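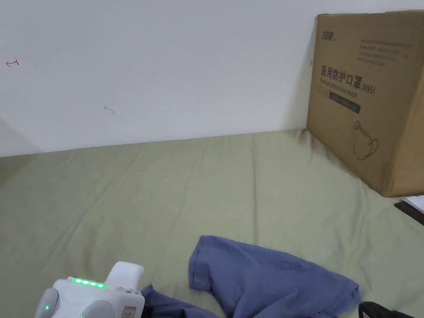

Cardboard box on the green sheet, up against the wall.

Section 2: Setting up the Grornholm guest bed

Okay, on to the big one! If you've already done the blinds and the heater from Section 1 you're past the worst of it. I've put this bed together more times than I'd like to admit, in both sizes, and I still read my own steps while I do it.

What you need before you start:
- the hex key from the hardware bag (not the one in the kitchen drawer, it's a hair too small and will chew up the bolts)
- a Phillips screwdriver
- an old blanket to work on
- a tape measure
- a second pair of hands for steps 4 and 5

1. Measure the room first. The frame is 200 cm long and 150 cm wide once it's together, and the headboard sticks out a little past that on both sides. I once built the whole thing too close to the closet and then couldn't open the closet. Leave yourself enough space to walk down both sides if the room allows it.

2. Spread the blanket on the floor and lay the side rails on it with the pre-drilled holes facing in. Sort your bolts now. There are 6 long ones for the headboard, and everything else in the bag is short (they look alike until you hold them side by side, so do that).

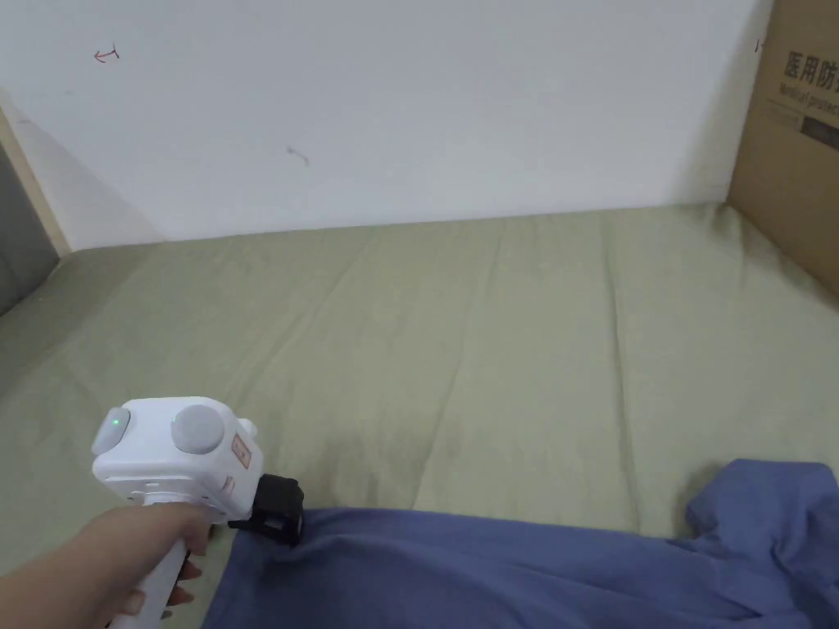

3. Fit the corner brackets to the rails. Finger tight only! I know it's tempting to crank them down right away, but you want some wiggle when the headboard goes on. If a bolt won't catch after a couple of turns, back it out and start it again.

Caution: the bracket edges are sharp on the older frames. Wear work gloves if you have them.

4. Stand the headboard up and have your helper hold it. Slide the rails onto it one at a time and put in the long bolts, again finger tight. Then do the footboard the same way.

5. Set the center beam in its cups and drop the support leg until it touches the floor. Turn the foot on the leg to take up any gap. On the carpeted rooms upstairs I check this one again after a week, as the carpet squashes down.

6. Now go around with the hex key and tighten everything. I go corner to corner, like changing a tire, and then once more around for luck.

Note: a squeak usually means a corner bolt is still a little loose. If you've tightened them all and it still squeaks, rub some candle wax on the ends of the center beam.

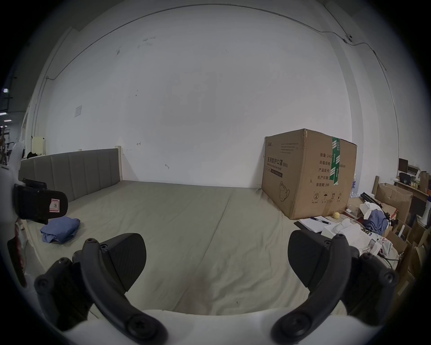

Tistisberg Lodge | Rooms and Furnishings

7. Roll out the slats from the headboard end and screw down the first and last one. The ones in between are held by the tape, so leave them be.

8. Mattress next. The Pimentel ones come rolled up in plastic, and they do spring open, so get the roll onto the slats before you cut anything. Use the little cutter that comes with it. Please don't use a kitchen knife (there's a patch on the mattress in the blue room for exactly this reason!). It needs a few hours to fill out, and I like to crack a window while it airs.

9. Making the bed. Mattress protector first, then the fitted sheet. Start with the far corner by the wall and work your way back toward yourself.

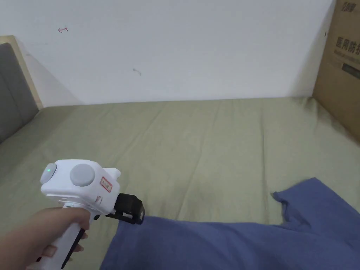
If the last corner keeps popping off, you've probably got the sheet on sideways. The tag goes at the bottom right on all of our Grotanis sets, and once I figured that out my mood on changeover days improved a lot. Pillows go on last, and the spare blanket gets folded across the foot.

10. Flatten the packaging and put it out with the recycling. Leftover bolts and the hex key go back in their bag, and the bag gets taped underneath the headboard so the next person can find it.

Slats and support legs can be reordered through our desk. Give me the bed size and the room name and I'll get them in. The bolt list was last changed Nov 26, 2024, and I'll go through it again in March when the new frames arrive.

Section 3 covers the wardrobe and the reading lamps.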